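Rurbridge Household Reuse and Lending Project
Progress report to the Horrocks Fund
Reporting period: May to August

1. Summary

The project has completed its second period of funded activity. The lending library at Rurbridge is open three days a week, the repair sessions have resumed after the spring closure, and the outreach programme in Avel has started one month later than planned. Spending is within the approved budget. We ask the Fund to note one change to the timetable, set out in section 5.

2. Lending library

Membership reached 300 households in July, which meets the target agreed for the end of the year. Carpet cleaners, sewing machines and folding tables remain the items most often requested. Demand for garden tools was lower than expected in June and recovered in the following month.

The loan period was extended from one week to two at the request of members. Late returns have fallen as a result, although waiting times for the carpet cleaners have grown. A second machine has been ordered from within the existing equipment budget.

Otis Alcantara took up the post of library coordinator in May. His first task was to bring the paper loan records into the new catalogue. All current loans are now recorded there, and older records will be added over the winter.

3. Repair sessions

Repair sessions take place on the first Friday of the month, from 6 pm. Small electrical goods and clothing make up most of the work. Two of our regular repairers have completed electrical safety training, and a third is booked on the autumn course. Until that training is finished, mains appliances will be accepted by appointment only.

Attendance at the August session was low owing to the holidays. We do not propose to hold a session in August next year.

4. Outreach in Avel

The Avel programme offers short talks on sorting, storing and passing on household goods. The delay was caused by the late confirmation of the hall booking. The first talk was attended by 40 residents, several of whom asked for a follow-up on children's clothing and toys. Édgar Tello has prepared the material for this and will present it in October.

Leaflets have been delivered to all streets within walking distance of the hall. A version in larger print was produced after a request from the Feltia day centre and is now kept at both sites.

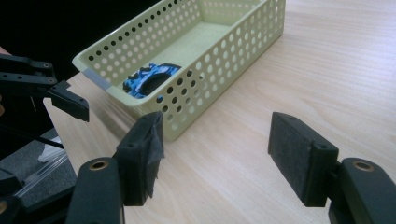

Small goods continue to take up a great deal of sorting time. Donations often reach us mixed together in one bag, and items must be checked, cleaned and labelled before they can be passed on. We have revised the donation guidance accordingly and now ask donors to separate clothing from household items before they visit.

5. Finance and timetable

A sum of £2000 set aside for van hire has not been spent. We request permission to carry it forward to the next period, when collections from Avel will begin. No other transfers between budget headings are sought.

The user survey planned for September will be moved to November so that Avel residents can be included.

6. Next period

Work will cover the start of collections, the follow-up talk in Avel, the delayed survey and the transfer of the remaining loan records. The next report will be submitted in January, together with the survey results and a full statement of expenditure.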